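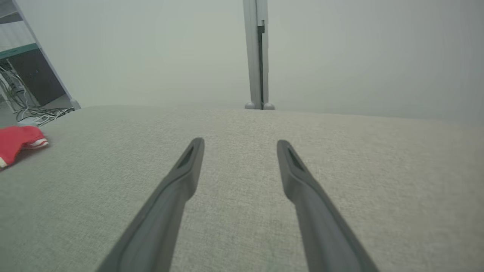

Issue 81

Falo Puts Two-Armed Folding Station to Work at Fullden Laundry

FULLDEN, Fri 31 August — Falo, which washes and repairs team uniforms for sports clubs, has begun using a two-armed robotic station to help fold shirts at its Fullden plant. The equipment was set up with Horobets, an automation firm.

The station works on a fabric-covered table with a gripper on each arm. Shirts are harder to handle than towels or sheets. They arrive crumpled, and the sleeves have to be found before any folding can start.

Falo said 18 people work in the finishing room and all of them keep their jobs. Six have been trained to run the station. They bring shirts to the table, check each fold and step in when a sleeve is missed. The rest stay on sorting, mending and packing, and shifts at the hand-folding tables are now shorter. 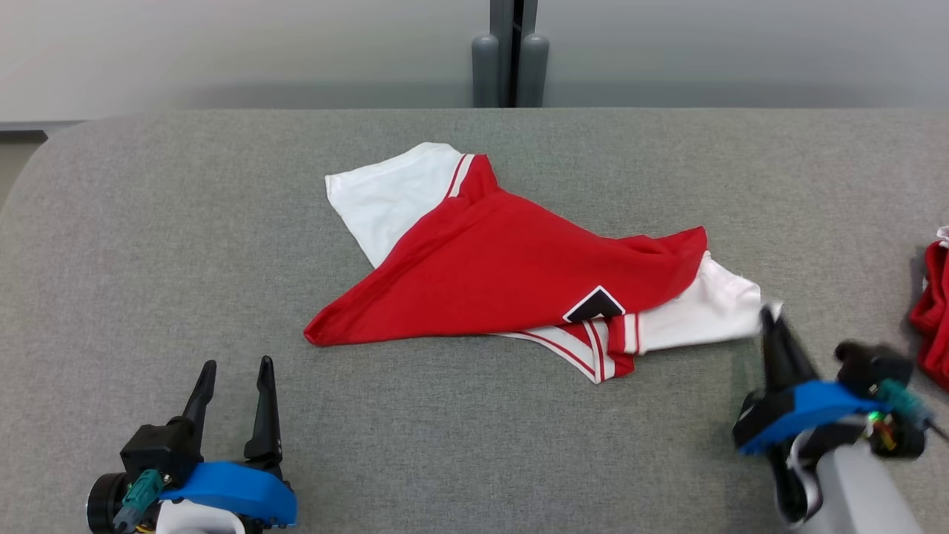 Workers at the plant had asked for a say in how fast the station runs, and one of them said the first week was "slower than doing it by hand, but my shoulders feel better on Friday." Falo said the pace will be set by the crew on each shift.

A second station is planned for the company's Bolanum plant, where training will be offered to all 80 employees.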